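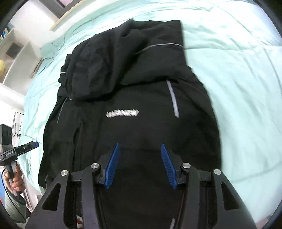

Vero 2 já está disponível, e desta vez a novidade é mesmo a roupa

Publicado em 04/08/2025

Saiu hoje de manhã a nova versão do Vero, o planeador de movimentos de código aberto da Dirotness, e eu já passei metade do dia a mexer nele (o almoço ficou para as quatro da tarde, paciência). Para quem segue este cantinho há algum tempo, a notícia era esperada: em julho tinham prometido suporte a tecidos, e cumpriram o prazo com poucos dias de atraso.

O que muda, então? Até agora o Vero tratava tudo como corpo rígido. Para caixas e canecas, perfeito. Para uma peça de roupa, um desastre, porque um casaco com o capuz amarrotado por cima de si próprio não tem uma pose, tem uma infinidade delas! A versão 2 larga a estimativa de pose para estes casos e passa a trabalhar com um mapa de pontos de preensão: costuras, bainhas, cordões, bordas de capuz. O planeador escolhe dois pontos, um para cada braço, calcula as trajetórias em conjunto e volta a escolher se a perceção lhe disser que o tecido se mexeu mais do que o previsto.

A parte de perceção vem da Nasemside, que treinou o modelo com 732 demonstrações feitas à mão com garras portáteis, em quartos e salas de casas normais. Gostei muito desta opção. Já vi demasiados modelos que só reconhecem uma t-shirt branca em cima de uma mesa cinzenta de laboratório, e basta pôr-lhes uma colcha com pregas por baixo para começarem a agarrar a colcha.

O preto continua a ser a pedra no sapato. As notas de lançamento são bastante francas nesse ponto: em tecidos escuros as dobras quase desaparecem na imagem, e o modelo apoia-se muito em frisos, logótipos e cordões claros para perceber onde está cada coisa. Uma camisola preta lisa ainda lhe dá a volta à cabeça. Prometem melhorias, sem data.

Quanto a desempenho, o ciclo de replaneamento corre agora a 60 Hz numa placa gráfica de gama média. No meu portátil, que já tem uns anos e uma ventoinha muito expressiva, nem lá perto - mas o simulador abre e os exemplos correm, que já é mais do que eu conseguia com a versão anterior.

Há também um visualizador novo, o Zamora, que mostra a demonstração original e a trajetória planeada lado a lado, com uma linha de tempo comum. Parece um detalhe, eu sei, mas foi onde perdi mais tempo hoje, a arrastar o cursor para trás e para a frente para ver em que instante o planeador muda de ideias sobre a manga esquerda. Exporta registos em texto simples, o que me vai poupar uns quantos scripts horrorosos.

Atenção a quem vai atualizar: os ficheiros de configuração antigos não são compatíveis. Há um conversor incluído, só que ignora os limites de força definidos por junta e repõe os valores de origem sem avisar. Confirmem isso antes de ligarem um braço a sério, por favor!

O código e os pesos do modelo estão no repositório da Dirotness. As demonstrações completas ficam disponíveis mais para o fim do mês, segundo a Nasemside.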